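Progress report: Household Table Setting and Clearing Study
Submitted to: Kedari Foundation, small grants office
Prepared by: Indira Kotian, Otham Home Practice Unit
15 Sep 2024

1. Purpose of the work

The grant supports a study of how everyday dishes are placed on, used at and cleared from a family dining table. The output will be a short guide for people who set up shared housing: what to buy, where to keep it and how to lay it out so that residents with limited reach can manage a meal without help. The study is limited to the table and the path between the table and the sink. Cooking and food storage are outside its scope.

This report covers the period since the interim note. It describes the room, the items in use, the work completed, changes from the plan and spending against the approved lines.

2. Room and furniture

The work is done in the front room of the Gounder flat. The room was chosen over the second site, Prenero, which has a built-in counter and no free-standing table. Gounder has a tiled floor throughout, which suits the study in one respect and not in another. Spills are easy to see and wipe up, but chairs slide more than they would on carpet, and a resident who leans on a chair back while reaching can push it away. The chairs are kept out of the room for all placement work and brought in only for the seated sessions.

The table is wood, dark, with a polished top and tapered legs. A polished top has two effects that the plan did not allow for. First, light dishes slide when pushed with the side of the hand, so final positions are less consistent than on the matte board used in the first trials. Second, reflections from the window make it hard for some residents to judge where the near rim of a metal bowl ends. Both points are discussed under findings.

No tablecloth is used. Prakash Shetty tested one early in the period and found that it bunched under the heavier dishes when they were dragged. Place mats were considered and have been put off to the next period.

3. Items in use

The plan called for a matched set of dinnerware. This was dropped after a visit to two shared houses, where almost everything in the cupboards was mixed. The present set is mixed on purpose, in size, color and material. The basic layout uses six items: a round cream plate, a small dark green bowl, a stainless steel bowl, a metal spoon, a small dark maroon cup and a white ceramic bowl. 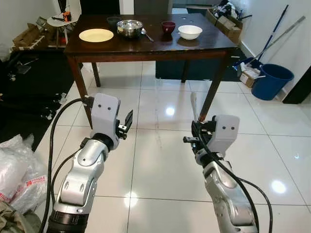
The six-item layout replaced a larger one that included a serving dish and a jug. The larger layout took too long to reset between runs and gave little extra information, as residents nearly always moved the jug first to get it out of the way. The jug will come back in November as a separate exercise.

Each item has a line in the item log with its weight, widest point and height. The log also records whether the item can be picked up by the rim with one hand, whether it can be stacked and what it can be stacked on. Chips and scratches are noted at the end of each working day. One bowl was withdrawn after a chip was found on the foot ring, and a replacement of the same size was bought from petty cash.

4. Work completed

4.1 Placement runs. The approved target was 1000 single placements. The target has been met. A placement is one item moved from a start position to an end position and released. Items that tipped, or that had to be moved a second time, were logged as such and kept in the record.

4.2 Clearing runs. Residents were asked to clear the full layout in any order they liked. No instruction was given on stacking. Orders were written down by the observer and checked by a second person the same day. Where the two did not agree, the run was repeated.

4.3 Seated sessions. 13 residents took part. Each attended one session, with a break in the middle. Two asked to stop early, and their partial records are held separately from the main set.

4.4 Reach marks. Reach was marked with low-tack tape at the near edge of the table and the tape was lifted after every session. Marks were transferred to a paper plan before the tape came off. The paper plans are filed by session and are available on request.

5. Findings to date

These are working findings and may change when the remaining clearing records have been entered.

Distance from the near edge matters more than spacing between items. Residents coped well with dishes set close together as long as the dishes were near. When the same dishes were pushed to the far half of the table, most residents stood up or asked for help, even where there was plenty of clear space around each one.

Small dark items toward the back are missed more often. In clearing runs the green bowl and the maroon cup were the items most often left for last, and on several runs were left behind until the resident was asked whether the table was clear. The dark tabletop is a likely factor. Prakash Shetty has proposed repeating a short series with a light-colored cover taped flat to the top, which would separate the effect of color from the effect of distance.

Spoons placed beside a bowl are harder to pick up than spoons placed in it. A spoon lying flat on a polished top gives the fingers very little to get under. Several residents slid the spoon to the table edge and took it from there. This works, but it brings the spoon past the bowl and the sleeve tends to catch the rim. For the guide, we expect to advise resting the spoon in the bowl or on a folded napkin.

Steel bowls are preferred for carrying and disliked for placing. They are light and do not break – the reason most often given for liking them – but they are noisy on wood and they slide. White ceramic was rated easiest to see and easiest to set down in the intended spot.

Stacking order follows size only in part. Residents with a weak grip tended to put small bowls on the plate and carry the plate with both hands, leaving the cup for a second trip. Residents with a stronger grip nested the bowls first. Both approaches will be shown in the guide without a ranking.

6. Changes from the plan

The mixed set in place of a matched one has been described above. It was agreed by email with the grants office and did not affect the total.

The number of working positions on the table was reduced from 13 to 10 after the first week. The three positions removed were at the corners, where dishes were at risk of being knocked by a hip or an elbow.

Lighting was left as found. The plan had assumed a fixed lamp. Residents said that the lamp made glare worse on the polished top, and it has been returned to Prenero. As a result, sessions are held in daylight only and the working day is shorter than planned. This accounts for most of the delay in the clearing runs.

7. Spending

Spending on dishes and cutlery is under the approved line, as the mixed set cost less than the matched one. Spending on resident travel is over, owing to repeat visits when sessions were moved for light. We ask that the unspent part of the dishes line be moved to travel. No increase in the total is sought. Receipts are attached as a separate file, in date order.

8. Problems and open questions

Reset accuracy remains uneven. Items are put back to the paper plan by eye, and small shifts build up over a session. A printed underlay would solve this but would also change the surface. A light pencil mark on removable tape is being tried as a compromise.

The floor covering needs a decision. Residents did not trip during the period, but one reported catching a heel on the edge of a rug while clearing. We would prefer to settle whether rugs are part of the standard room before the next sessions, as the answer affects the advice in the guide on walking paths.

The item log and the clearing records use different names for the same bowls in the early entries. Indira Kotian is correcting these by hand.

9. Next period

– Finish entering the clearing records and check them against the observer sheets.
– Run the light-cover series on the existing table, using the same six items.
– Test two types of place mat, one cork and one silicone.
– Reintroduce the jug in November, half full and full.
– Send a first draft of the layout pages to the grants office for comment.

The draft layout pages will be sent without illustrations. Line drawings are to be made once the positions have been agreed.

Related items
Otham Home Practice Unit: interim note on room selection
Prenero site visit: counter height and reach
Item log, second version, with notes on withdrawn dishes
Observer sheet for clearing runs (blank form)
Kedari small grants: guidance on moving funds between lines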